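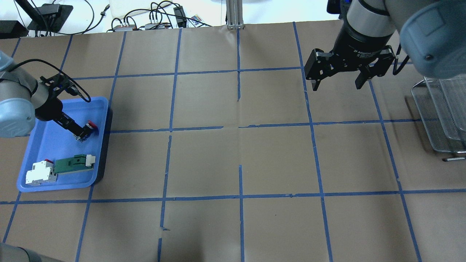 Plekham Robots Go Back to Sorting, One Example at a Time

PLEKHAM — The future of electrical maintenance is being worked out in a back unit on the east side of town, on a table covered in brown paper and blue tape. It is going slowly.

Astine, the automation company that moved into the old Dela Peña building last year, has spent much of the spring teaching two robot arms to deal with small electrical parts. The parts are circuit breakers, terminal blocks and the like, the sort of thing that collects at the bottom of an electrician's van. The arms are supposed to take them out of a tray and put them where they belong. A bored teenager could learn the job in the time it takes to find the light switch. The arms need 300 examples, and that is just for the first tray.

An example, for anyone lucky enough not to have sat through one, is a single run of the task from start to finish with a person steering the arms. The cameras and the joint readings are saved together, and the whole pile is later fed to a program that tries to work out what the person was up to. If the program has seen enough runs, it can have a go by itself. If it hasn't, it tends to close its fingers on a patch of air with great confidence.

The company has two operators on the job, who trade off through the day. One steers while the other resets the tray, notes whether the run was any good and, according to the sign-up sheet by the door, gets the coffee. A run that ends with a part on the floor is marked as a failure and kept anyway. Astine says the failures are useful. The operators say there is no shortage.

Each run begins with the parts in a new arrangement, so that the program doesn't simply memorize where the breaker was last time. This is the purpose of the grid. Before a run, the operator looks up a square on a printed list, puts the tray down more or less where the list says, and drops in the parts. "More or less" is company policy. A tray that is always perfectly lined up makes for a tidy table and a robot that panics at the first crooked one.

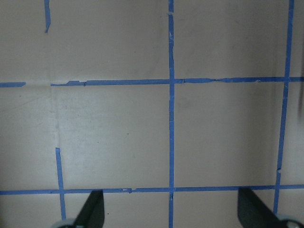

The grid between the fingers of one gripper. The tape has seen better days.

The tape has become something of a sore point. It was laid down in an afternoon and has been peeling, tearing and getting patched in conversation ever since. A proposal to print a clean grid on a plastic sheet has been on the whiteboard since March. The argument against it is that new tape would change how the table looks to the cameras, and the early runs would no longer match the late ones. The argument for it is that everyone is tired of looking at the old tape.

For the time being the tape stays. The learning program will be shown its rips and gaps along with everything else, and will be left to decide for itself that they don't matter. One of the operators puts the odds of that at fair.

The customer behind all this is Usis, a regional parts recycler that takes in used panels from offices and schools and would like someone, or something, to sort what comes out of them. Usis now does this by hand. The company is frank that the people who do it are faster than any robot it has looked at, and equally frank that they would prefer to be doing anything else. It sent over a crate of retired parts for practice and has asked, politely, for most of them back.

Usis picked the parts for variety. Some are square and easy to hold. Others have steps and ledges that give a pair of robot fingers a choice of bad places to grab. Anything with a button on it is popular with visitors and unpopular with the operators, who have to explain that it no longer does anything.

The trouble spots so far are the ones you might expect. Parts that land against the wall of the tray leave little room for a finger on the far side. Parts that land against each other tend to travel as a couple. The operators have been told not to nudge things apart by hand before a run, a rule they describe as the hardest part of the work.
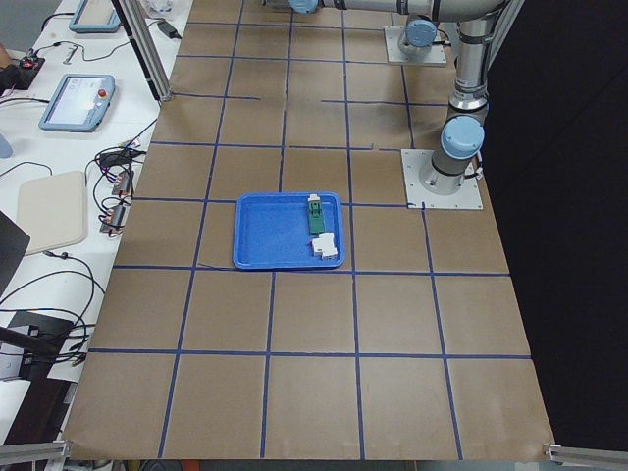 Two parts in the tray on the long table, with both arms on their base plates and the teach pendants on the bench to the left.

Steering well takes practice too. New operators are inclined to hurry the approach and then hover over the part, fussing, and the program picks up the fussing along with the rest. An early version trained on a short batch of runs learned to pause above the tray for several seconds before each grab, as if trying to remember why it had come in. Astine traced the habit to its own staff. Operators are now asked to decide on a grip before they start moving, and to finish their snacks first.

Neighbors have had few complaints. The arms are quieter than the cabinet shop that used to share the wall, and the parking is better. A tenant upstairs did ask whether the lights had to be on so late, and was told that the lights had to be the same for every run, which meant on.

Astine expects to finish the first set in June and then let the arms try the tray unaided, with an operator standing by the red button. If that goes well, a second tray with different parts will follow, along with another set of runs. Usis plans to send people to watch the first tryout. The company has asked them to come in the afternoon, when the arms will have had the morning to warm up and the operators will have had lunch.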